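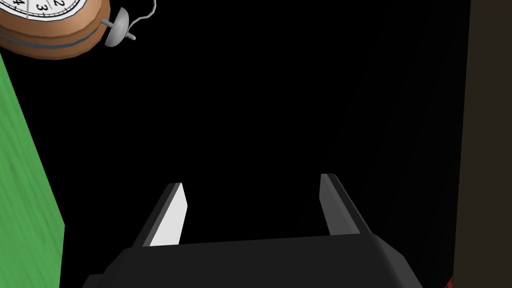

What I learned selling pepper sauce to a grocery chain: a thread

Home Explore Lists Bookmarks Profile

Akua Aidoo

1/ Flendeo finished its first wholesale order in January. We shipped 2,782 jars of pepper sauce to Plullholm, which put them in 13 stores. A few people asked how that went and what I would change. I'm writing it down while I still remember.

2/ Background for anyone new. Flendeo is a sauce company in Dotivbridge. Four of us work on it: me, Iddrisu Lamptey, Akosua Quartey and Sena Korletey. Two of us are full time. Before this order we sold at the Saturday-style markets, through our own site and in a handful of corner shops that paid cash at the door.

3/ The Plullholm buyer found us at a county food fair. She tasted the medium, asked for a price list and left. I didn't have a price list. I had a market price written on a card. I emailed her one that night and it was wrong.

4/ Why it was wrong: I took our market price and knocked some off. A grocer wants its own margin, and the distributor wants a cut before that. By the time both were paid, my number covered the jar, the lid and the peppers, and very little of the labor.

5/ Do it the other way around. Start with what the jar will sell for on the shelf. Take off the store's margin. Take off the distributor's. What's left is your price. If you can't make the sauce for less than that and still pay people, you don't have a wholesale product yet.

6/ I went back to the buyer with a corrected list. I thought she would drop us. She said she had expected a second version and that most small suppliers send one. She did ask me not to send a third.

7/ The distributor is Baek. Plullholm doesn't take direct deliveries from companies our size, so it was Baek or no deal. They pick up from one address, on pallets, with the paperwork already in their system. If the paperwork isn't in, the truck doesn't come.

8/ We had never stacked a pallet. Akosua watched videos and then practiced with empty cases in our unit. There is a maximum height, and the cases can't hang over the side. We lost a morning restacking the first one.

9/ Labels. Our market label had the ingredients, the weight and our web address. Plullholm needed a barcode, a lot number, a best-by date in a certain spot and the allergen line in bold. I had already paid for a big roll of the old labels. We used them up at markets, so the money wasn't all wasted, but it was tied up for months.

10/ If you think you will ever want to be in a store, buy the barcode before you design the label. It costs less than reprinting.

11/ Insurance. They wanted more product liability cover than we carried. Our broker sorted it out quickly, but the premium went up for the whole year and I had not put it in my costing. Ask for the supplier requirements before you quote, all of them, in writing.

12/ Production. Our kettle is fine for market volumes. For this order we ran it every day and into the evenings. Sena made the schedule and she is the reason we hit the date. She put cleaning time in as its own block. I had been treating cleaning as something that just happens.

13/ We thought about using a co-packer and got one quote. Their minimum run was larger than the whole order, and they wanted to change the vinegar. We said no for now. I would look at it again if Plullholm adds stores.

14/ Peppers were the part that worried me most. Our usual grower couldn't supply everything we needed in the cold months. We bought the rest from a second grower and did small test batches first. The second lot was hotter. Iddrisu adjusted the blend until the batches matched closely enough that our regulars couldn't pick between them.

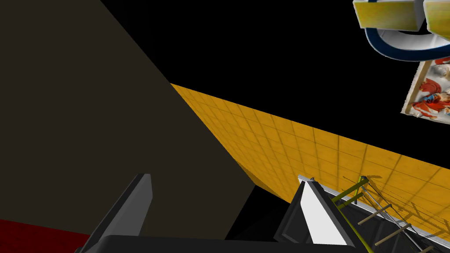 15/ We wrote that blend down properly, by weight. Up to then the recipe lived partly in a notebook and partly in Iddrisu's head. If he had been sick that month we would have been in real trouble. It's now a printed sheet with a version number and a date on it.

16/ Cash. This is the part I'd most like other small makers to read. We bought jars, lids, peppers, vinegar, labels, cartons and extra hours up front. Baek pays a fixed period after delivery. In between, we owed money to people and had none coming in from the biggest order we'd ever had.

17/ I covered the gap with savings and a small line of credit from our bank. I applied for the credit after I got the purchase order, which was late. The bank took longer than I expected. Apply when the buyer starts talking seriously, even if you end up not using it.

18/ Barnabás Nyitrai, who does our books, had me build a plain week-by-week sheet. Money in, money out, what's left. It took an afternoon. It showed the worst week clearly, and I moved one supplier payment after a phone call. The supplier was fine with it. They would not have been fine with silence.

19/ Deductions. When the payment came it was less than the invoice. Part of that was a charge for a damaged case, and part was a promotional discount I had agreed to in a form and forgotten. Read the forms. Keep copies. I now have a folder with every form we've signed for Plullholm and a page at the front saying what each one lets them take.

20/ We disputed the damaged case. We didn't have a photo of the pallet at pickup, so we dropped it. We take one now, all four sides, before the wrap goes on and after.

21/ Getting on the shelf is only the start of it. For the first couple of weeks sales were slow in most stores and good in a few. The good ones had us at eye level near the rice. In the slow ones we were on the bottom shelf beside the pickles.

22/ We can't pick our own shelf. What we could do was tastings. The store managers were mostly happy to have us if we brought our own table and cleaned up. Akosua and I split the stores between us and went in the late afternoon, when people are buying for dinner.

23/ Tastings helped wherever we did them. They also cost us gas, sauce, crackers and a person's afternoon. I don't think we made money on any of those afternoons taken alone. I'm counting them as advertising and I've set a limit on them for the spring.

24/ Something I didn't expect: corner shops. Two of the ones we already supplied were unhappy when they saw us at Plullholm for less than they charge. One stopped ordering. I should have called them before it launched. I've since offered them the extra hot, which the chain doesn't carry, and the other one took it.

25/ Did we make money? A little, after everything, if I pay myself badly. The labels and the insurance were one-time or once-a-year costs, so a second order should look better. I've put the real numbers into the costing sheet and the price holds up.

26/ Would I do it again? Yes. We have a reorder for part of the range. The mild isn't coming back because it didn't sell. I liked the mild, but the sales report is clear enough.

27/ Things I'd have ready before talking to any buyer: a price list worked back from the shelf, a barcode, an insurance certificate, a one-page product sheet with case sizes on it, and a cash sheet. I had none of these at the food fair.

28/ If you're in Dotivbridge and thinking about wholesale, I can share a blank copy of the cash sheet. Send me a message. I can't share the Plullholm terms, so please don't ask for those.

Replies

marketstall_jo: The corner shop part happened to us too. We gave our small shops a different jar size so the prices can't be compared side by side. It mostly works.

Akua Aidoo: Thanks. We looked at a smaller jar, but the lids are a different size and we'd have to hold two kinds. Maybe next year.

T. Breck: How long did the bank take on the line of credit?

Akua Aidoo: Long enough that the jars were already paid for. They wanted last year's accounts and we were still finishing them.

pickleandrye: Could I get the blank cash sheet? I'm not in Dotivbridge, but I'm close.

Akua Aidoo: Sure, just message me.

denfoodie: Sorry to hear about the mild. Will you still have it at the market?

Akua Aidoo: Yes, until the current batch is gone.

More from Akua Aidoo
Finding a second pepper grower
What we pay for jars and why it changed
Moving Flendeo out of my home kitchen
Questions to ask a co-packer
Market season: dates and what we're bringing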